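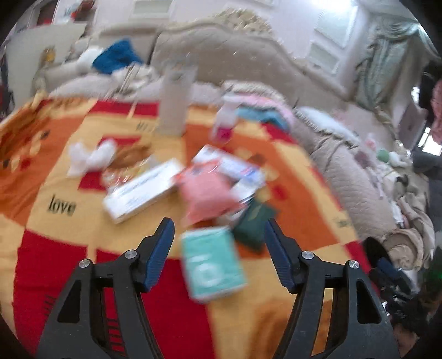

Chapter 7
Clearing the Table: Household Work as a Problem for Machines

By the end of this chapter you should be able to explain why a chore that takes a person two minutes can still be out of reach for a machine, break a household task into its separate steps, and read a published success rate with some care.

7.1 What a chore asks for

Machines already do a good deal of housework. A dishwasher cleans plates and a dryer dries shirts. In both cases a person carries the items to the machine, sorts them, and puts them away afterward. The washing was automated long ago. The carrying, sorting and putting away were not, and they are the subject of this chapter.

Consider a living room table with shopping and other small items left on it. There may be cartons, a soft packet with crinkled corners, a clear plastic bag that throws back the light, and a white tissue or thin bag crumpled into lumps. Some items lie on top of others. The tablecloth has large blocks of color and words printed on it, so a camera must separate the edge of a box from the edge of a red or yellow patch. Behind the table, a sofa holds folded textiles and a heap of clothing, and these may be part of the job too.

Each kind of item sets its own problem. A stiff carton keeps its shape when two fingers close on it. A soft packet gives way, and the place where it was touched may move. A clear bag is hard to locate at all, as the camera picks up reflections along with the contents. Pulling a box from under a packet moves both. Cloth has no fixed shape, and a machine that pushes down too hard will drag the tablecloth and everything on it.

Then there is the matter of where things go. A person knows that a carton may be full or empty and finds out by lifting it. A machine has to be given a rule, or has to learn one from many recorded attempts.

7.2 A first set of results

The Costache trial, which we return to throughout Part Two, compared two systems on table clearing. Each system was given 50 attempts, and an attempt counted only if every item reached the correct bin. The Flona arm completed 34. The Plollach arm did well on boxes but dropped or missed so many bags that its attempts were stopped early, and no total was reported for it.

A figure of 34 out of 50 sounds respectable. Before accepting it, ask what was on the table, whether items overlapped, and who reset the room between attempts. In the Costache trial the cloth was plain gray and nothing was stacked. When the Plerurel group later repeated the test in lived-in apartments, the same arm needed help on most tables.

Key terms: grasp, deformable object, clutter, occlusion, reset

Before you read on
Choose a table in your own home and clear it slowly, using only the thumb and one finger of one hand. Write down every point at which you changed your grip, moved one thing to reach another, or had to decide where something belonged. Keep the list. You will need it for Section 7.4.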